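Terkstead Children's Library
Print this page | E-mail this page

We use cookies to remember your reading level and text size. By continuing to use these pages you accept this. Sign up for the Young Readers newsletter.

The Outside of a Book

For readers in grades 3 to 5
Text: Hjørdis Grønli, Hedlund Reading Room

Before a reader opens a book, the outside of the book has already given a good deal of information. It gives the title. It usually names the writer and the publisher. It may show a drawing or a photograph that hints at the story. This page explains the parts found on the outside of a paperback and how titles are placed on them. Words in capital letters are listed again at the bottom of the page.

What is a paperback?

A paperback is a book with a cover made of strong, bendable paper or thin card. A hardcover book has stiff boards under its cover. Paperbacks are lighter and usually cost less to make. Many have a glossy coating, a thin and shiny layer that helps protect the printing from fingers and dust.

Inside the cover is the TEXT BLOCK. This is the name for all of the pages together. A text block of 300 pages may look like one solid piece from the side, but it is made of many thin sheets. Each sheet is called a LEAF, and each leaf has two pages, one on the front and one on the back. A book of 300 pages therefore has half that number of leaves. In most paperbacks the leaves are held in place with glue along one edge.

The spine

The glued edge is covered by the SPINE. The spine is the narrow part of the cover that joins the front to the back, and it is the part that faces the reader when books stand on a shelf. A thick book has a wide spine with plenty of room for printing. A very thin book may have no printing on its spine at all, and such books can be hard to find once they have been put away.

On books printed in English, the title generally runs sideways along the spine. A reader must tilt the head to read it. This is because English words are made of letters set side by side in a line, and a long line will not fit across a narrow space.

Titles in Chinese characters

Chinese is written with CHARACTERS. Each character stands for a syllable and usually has a meaning of its own. Characters can be written in a row from left to right, and they can also be written in a column from top to bottom. Both ways are correct. A column suits the spine of a book very well, as each character stays upright and the reader does not need to tilt the head.

The title 白夜行 has three characters. The first, 白, means "white." The second, 夜, means "night." The third, 行, can mean "to walk" or "to go." Many characters have more than one meaning, and the reader decides which one fits by looking at the others beside it.
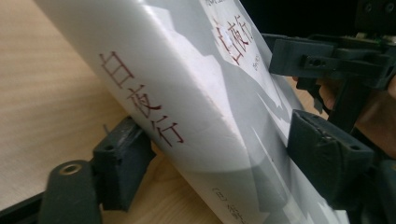
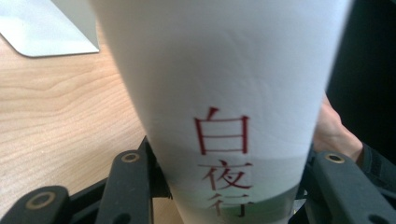
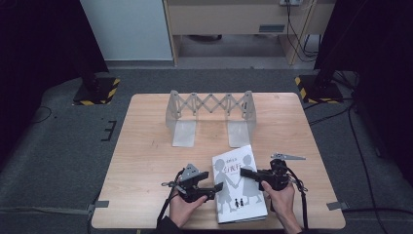

Red Chinese characters on white. The first picture shows the title 白夜行 along the spine and again on the front cover, where it is larger and bolder. In the third picture, the cover drawing has two large gray figures holding hands, and two tiny black figures near the bottom.

The small print on a spine

Below the title on a spine there is often smaller print. It may give the name of the writer, the name of the publisher, or both. On books published in Chinese, a writer from another country is sometimes introduced with a single character in brackets that stands for that country. The mark (日) stands for Japan. A reader who sees it knows that the writer is Japanese and that the book has probably been translated, or changed from one language into another, so that new readers may enjoy it.

Color and pictures on the cover

The person who plans the look of a cover is called a DESIGNER. A designer chooses the colors, the style of the letters or characters, and the picture. Red printing on a white cover is easy to see from a distance. Gray is a quieter color. When a cover uses only a few colors, each of them is noticed more.

Size is also a choice. A large figure on a cover is usually seen first. A very small one may be missed until the reader looks again, and designers sometimes place small figures on a cover for exactly that purpose.

Creases and scuffs

A CREASE is a line left in paper after it has been bent or pressed. A SCUFF is a mark left by rubbing. Paperbacks collect both. They are most often found along the spine, where the cover bends around the text block each time the book is opened. Light shining on a glossy cover makes creases easier to see.

Readers at Terkstead are asked to look after paperbacks in the following way:

Hold the book by its sides. Do not pull it from the shelf by the top of the spine.
Open it gently. Do not fold the front cover around to touch the back.
Use a bookmark. A strip of paper will do.
Keep drinks on a different table.
Tell a member of staff if a page comes loose. Please do not use tape.

An activity for home or school

Choose a book with a title of three words or fewer. Cut a strip of white paper as tall as the book and as wide as its spine. Write the title on the strip sideways. Turn the strip over and write it again from top to bottom, with each letter upright under the one before. Stand on the other side of the room and ask a friend to hold up each side in turn. Which one can be read more quickly? The activity takes 25 minutes and is suitable for pairs.

Words on this page

CHARACTER: a written sign used in Chinese.
CREASE: a line left by bending or pressing.
DESIGNER: a person who plans how something will look.
LEAF: one sheet in a book.
SCUFF: a mark left by rubbing.
SPINE: the part of the cover between front and back.
TEXT BLOCK: all the pages of a book together.

Related pages

How Paper Is Made
Why Library Books Have Labels
Reading from Right to Left
What Does a Translator Do?
The Stinow Picture Book Collection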